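Prakmont Issues Field Safety Notice for Two-Arm Kitchen Cells Running Jimus Grip Software

Gripper fingers may open late after contact with steam; software update and revised hold limits available to all sites 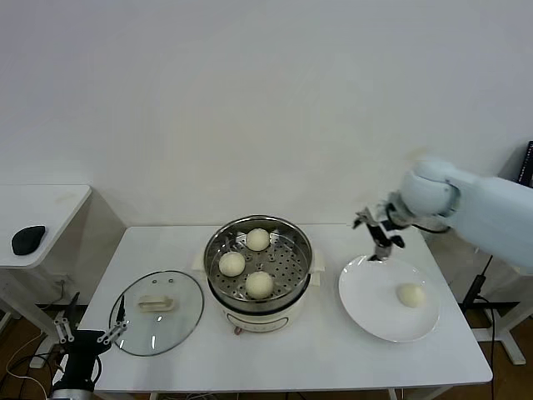 PRAKMONT, February - Prakmont today issued a field safety notice covering two-arm food handling cells that run version 2 of its Jimus grip control software. The notice follows a fault recorded at the Flellus test kitchen during a steamed bun transfer routine. No one was hurt. The affected cell was taken out of service the same afternoon.

The fault concerns the release command sent to a parallel-finger gripper after it has worked above an open steamer. Under normal conditions the fingers open within 700 milliseconds of the command. In the recorded event the position sensor returned a stale value, the controller treated the release as complete, and the arm began its retract move with the fingers still closed on the item. The second arm, which was assigned to the pot lid, had already received clearance to enter the shared work area. Both arms stopped on contact detection.

Engineers at Prakmont traced the stale value to condensation in the connector at the wrist. The connector passed its standard moisture test but had not been tested under repeated short exposure to rising steam. After 1000 cycles on a bench rig, the same reading error was reproduced on 2 sample units.

"The contact stop worked as designed, but it should not have been the first thing to catch this," said Roald Nordin, head of product safety at Prakmont. "Lid clearance was tied to the release command when it should have been tied to a confirmed finger position. The update changes that."

Operators of affected cells are asked to take the following steps:

- Stop any routine in which both arms share space over a heated pot.
- Install the Jimus update before returning the cell to service.
- Inspect the wrist connector for moisture or discoloration and replace the seal if either is found.
- Keep people outside the marked reach of both arms during the first run after the update.

Cells used only for cold handling are not affected - they may continue to run on the current version. Replacement seals are being supplied free of charge through Lytvynenko, the service partner for installed units. Sites that cannot install the update may run in single-arm mode, with the lid removed and replaced by hand while the cell is powered down.

Prakmont will publish the full test report when bench work on the revised connector is complete.

Contact: Prakmont Press Office | © Prakmont. All rights reserved. | Back to top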